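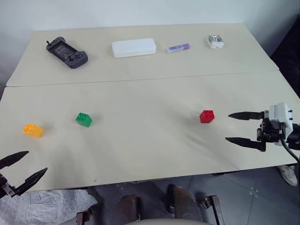 Part-Time Evening Host, Hiebert Game Library
Plustlow
Posted in April. Open until we find the right person, or until the current host stops answering our calls.

The Hiebert Game Library lends board games, card games, puzzles and building sets to anyone with a Plustlow address and a working sense of shame about late returns. We have 2,675 titles on the shelves and a reading room that seats 30 if everyone likes each other. We are looking for an evening host to run the front desk and keep the peace.

The hours
Four evenings a week plus Sunday afternoon. Evening shifts start at 4:30 p.m. and end when the last table finishes, which the schedule says is 9:30. The schedule was written by an optimist. You will be paid for the time you work, including the part where two grown adults are arguing over a rule about sheep.

What you'll do
Check games in and out. Open every returned box and go through the contents against the card taped inside the lid. Write down what's missing, ask the borrower politely, and look up hopefully when they say they'll check under the couch.

Teach games to people who don't know them. Most visitors want something they can learn in five minutes, and then they pick the box with the 192-page rulebook. You should be able to talk them down gently, or sit with them through the first round if they won't be talked down.

Host the Sunday open table. Families come early, the serious players come later, and there is an awkward half hour in the middle when both are in the room. Past hosts have used snacks.

Answer the phone. People call to settle disputes. We don't give rulings on money games or on anything involving a brother-in-law.

Some lifting. The war games are heavier than they look and they live on the top shelf for reasons that predate all of us.

Who we're looking for
You've worked with the public and would still do it again. You can explain a thing twice in the same tone of voice. You lose well -- or you can at least act like it in front of children.

You don't need to be an expert. We've had experts. If you know a handful of games and are willing to learn a new one most weeks, that's plenty. Our catalog runs on Storkix, a program with strong opinions about the back button, and we'll train you on it over your first 3 shifts.

Spanish is a plus. So is being tall.

What we offer
Hourly pay in line with the other desk jobs in town, paid every two weeks. Free borrowing with no late fees, within reason. A key to the building and a parking spot behind the Drultaslow bakery next door, where they sometimes hand out unsold rolls at closing time -- we can't put this in the contract, but we've asked.

How to apply
Drop off or mail a one-page letter to the front desk. Tell us where you've worked, which evenings you can't do, and the last game you quit in the middle of and why. Résumés are fine but we read the letter first.

Interviews take place in the reading room and last under an hour. You'll be asked to teach us a game of your choice. Please don't choose Monopoly.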